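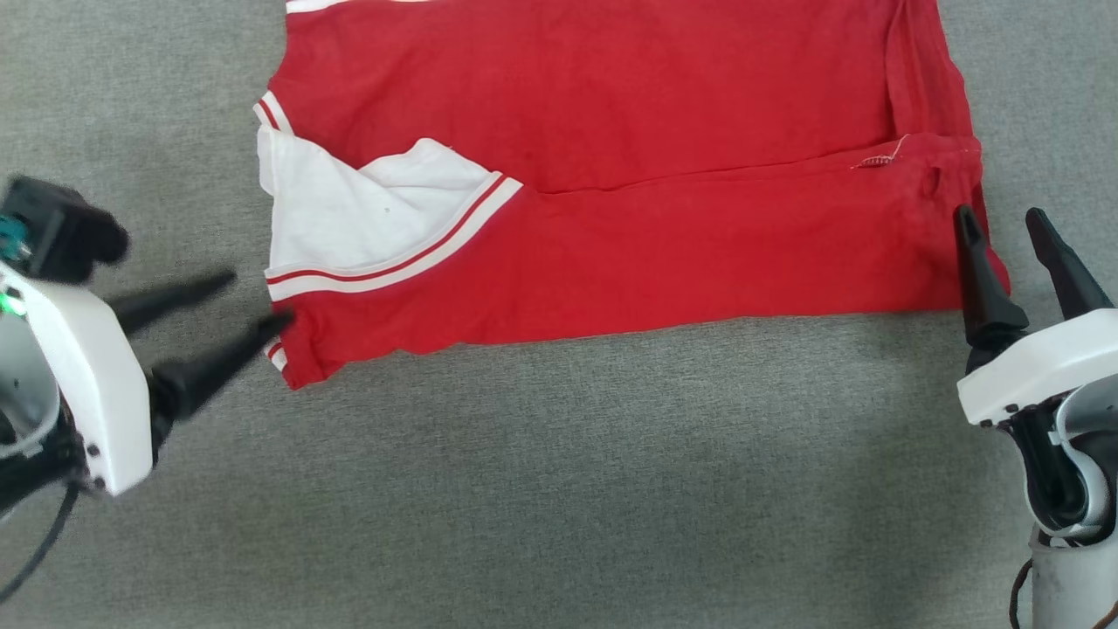
Red shirt, striped trim, folded once across. Gray carpet.

1st December

Folding trials, knits. Continuing from the sheet Hiyori Tanabe left in the Pendeck binder. The aim this week is still a written fold that two people can follow and end up with the same rectangle.

Sample is the red one with the white section and the striped trim. It stays in the set for now, mainly for the trim. Trim is stiffer than the body and does not want to lie in the same direction as the crease. On plain shirts the half fold is a non-event. With trim, the corner kicks out and the second fold picks up the error.

Procedure as tried:
Lay flat, smooth from the center outward.
Bring lower half over upper half, edges matched at the side seams first, then in the middle.
Press along the crease with the flat of the hand, no iron.
Check the corners before going on.

The side seams are the better reference. Ilze Sproģis has been matching hems, and her rectangles come out skewed on anything that has been through the Kawaguchi dryer. Hem on these shirts is no longer straight after 100 cycles. Seam holds up better. I would change step two on the sheet to say so.

Stitching: short line of red stitching near the right end, just below the crease, with loose white threads. Do not pull them. Trim with the small scissors and log it under sample 638. Faustine Chauvin wants loose threads noted by position, left or right, as folded.

Small dark speck on the white, near the middle. Not treated. Spot cleaner from Erkitz is on order.

Surface. Carpet grips the underside, good for the first fold and bad for sliding the finished piece to the stack. Upholstery is softer and the fabric sinks a little under the hand.

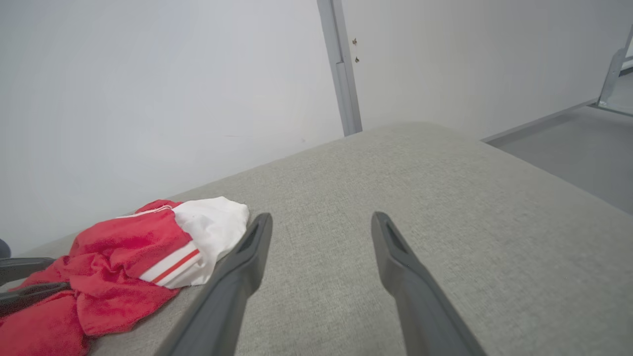

A bunched start costs more time than the fold itself. Find the white section first, then the stripes – they give the orientation faster than hunting for a hem in a heap of red. Sadao Koyama starts from the shoulders and gets there too, but only if the sleeves are right side out.

Open points:
Tatsuya Maruyama to send the Manden fold card from March, the version with 5 steps.
Repeat the half fold on upholstery with seams matched, same sample.
Wording of step two, Hiyori to approve.
Replace the binder rings.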